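Kitchen things, October

Gallery 11 in the household series

Most of what is on this page came out of the kitchen at Jamudbridge when the cupboards were emptied for painting. Mariann Bakos sorted it, and Zoltán Somogyi wrote down what each piece had been used for. The baking tins and the enamel jugs are in the previous gallery. Cutlery will have its own page once the drawers have been gone through.

Pots and pans were kept in the low cupboard beside the cooker, with the lids stacked separately on the shelf over it. Some lids no longer have a pot and these have been put to one side. If you think you have the missing half of any of them, write to Mariann at the usual address.

Captions are short. Where we knew a date of purchase it has gone into the written list, which is kept at the house, and the entry for this page is number 789.

Pot with glass lid. Pale mint green, with a looped handle at the side in the same colour. The lid has a metal rim, two small steam vents and a green and cream knob with a chrome collar.

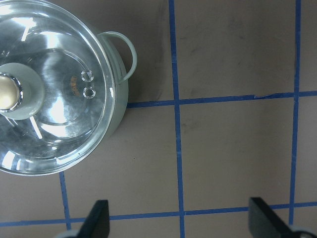
Csenge Csizmadia used it for soup and for potatoes, and it went to the allotment supper twice. It holds enough for 6 people if nobody wants seconds. She would like it back on the cooker by the time the painting is done, so it will not be going into the boxes with the rest.

The boxes are going to Kálmán Halász, who has room for them until the spring. Daithí Geraghty has the van and will take them over in 2 trips, heavy things first. Anything with a chip in it stays behind and can be collected from the porch after four in the afternoon.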